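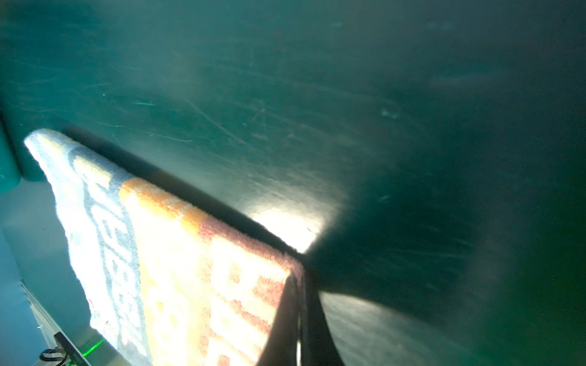

Terry over a straight edge. Pale blue-gray band near the fold, salmon blocks further down.

Notebook, towel work, 10/30/25

Fifth wash done on the Lonine hand towels. The claim I am supposed to be checking is that they "hold their square" and can be folded to the same size every time without fussing. I didn't believe it in January and I don't much believe it now, but the numbers go in anyway.

Weights for the full lot of 16:
Bone dry, after the cabinet: 1,259 g
Out of the spin, before drying: 1,899 g

So they come out of the spin carrying 640 g of water, or 40 g a towel. Fine for terry this thick. It says nothing at all about squareness, although the Destora sheet puts the two on the same page as if one followed from the other. Same detergent as before (Destora, half dose), same program, no softener. I would like to see one run with the full dose before anyone writes "gentle on loops" anywhere.

Pile: loops still stand up well. Hang one over an edge and let the light hit it from the side and you see them individually. That's the best look at the surface I know of, better than stroking it and having opinions. What I can't tell by looking is whether the pile is any flatter than when new. We kept no unwashed towel back. Should have.

Print: the orange and peach areas are the ones people keep saying will go first. Maybe. I see cream, I see peach, and I have no record of what the peach was to begin with apart from somebody's phone picture under the yellow lamp in the hall. Not usable. If we are serious about fading, cut a corner off a new one and put it in a drawer.

Laying flat

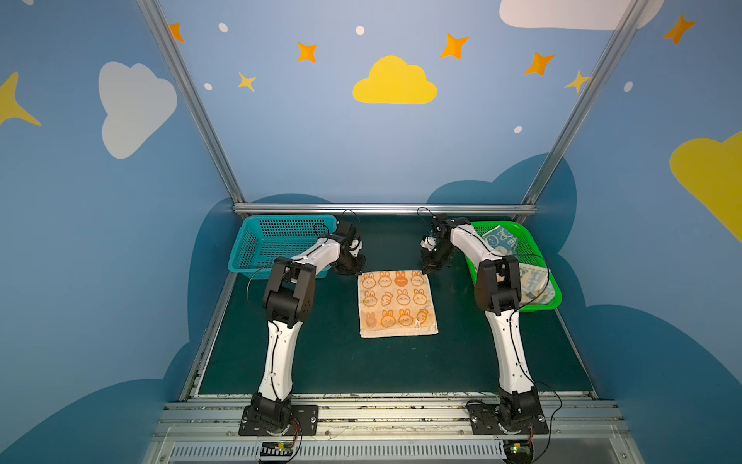
Bunny towel laid out between the baskets, care label at lower right.

The rule from the Rarkura folding card is care label at the lower right, print up, then fold. I have no quarrel with picking a corner and sticking to it. My quarrel is with the idea that the label tells you which way is "long." On the peach bunny one the thing is near enough square by eye that I wouldn't bet on either direction, and if the label was sewn on the wrong edge at the factory the card sends you wrong with full confidence. Measure both sides before deciding. Steel rule, no tape, and don't pull the cloth while reading it.

Also the card says to smooth from the middle outward. I tried that and tried smoothing from one edge only. Couldn't tell the finished folds apart. Leaving it as "no difference found," which is weaker than "no difference," please don't tidy that up when it gets copied over.

The green top is slick enough that terry slides if you lean on it. It also has plenty of fine scratches. I want to know if those catch loops over time. So far no snag I could pin on the table, but I have only looked at the faces and not along the hems.

Baskets

Peach goes back left in the teal basket, blue goes back right in the green one. Quintana's note calls this "self-explanatory sorting." Then what about the cream cloth with the blue print? I found it sitting with the blue, and I would have put it there too, but I asked for a rule and got a shrug. A cream ground with orange print goes left, a cream ground with blue print goes right, so really we are sorting by the color of the print. Write that on the baskets.

Second complaint. Folded things hung over the rim of the green basket relax, and then we measure them and blame the towel. Anything over the rim should be folded again before it is counted as a result.

Picking up

Gathering a towel by the middle twists it. Everybody knows this and the card still doesn't mention it. Once it is twisted the border goes every which way, and the label could be anywhere. My guess is that most of the "won't hold its square" reports are really pickup reports. Guess only. To settle it: same towel, lifted by the middle and lifted by two corners, laid down, both sides measured before any smoothing.

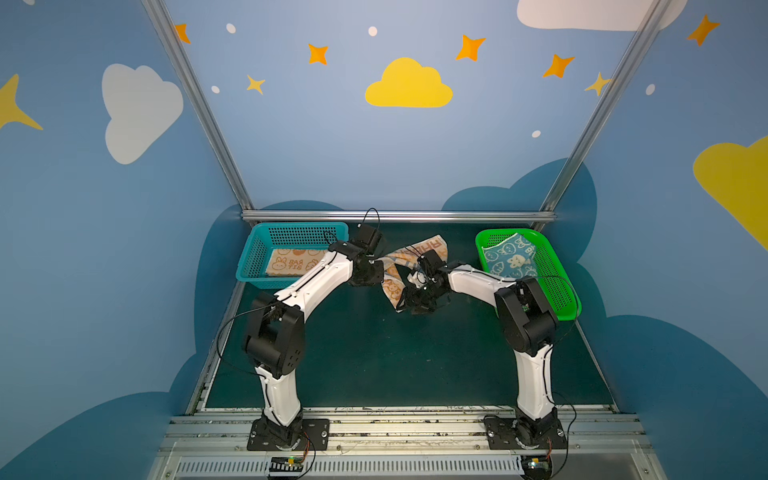
To do

- Lift test as above, peach and blue both.
- Both side lengths on every towel, after drying, before folding.
- One new towel held back unwashed. Really this time.
- Full dose run with Destora.
- Look along the hems for pulled loops.
- Ask Quintana where the "same size every time" line came from. If there's a tolerance behind it I have never seen it.

Not signing off on the fold claim until the side lengths are in.

Print this entry | E-mail this entry

Recent entries
Drying cabinet, shelf by shelf
Hem shrinkage on the Lonine bath size
Rarkura folding card, second reading
Why the hall lamp is no good for color

Contact the workshop | Copyright Quintana workshop notebooks | Back to top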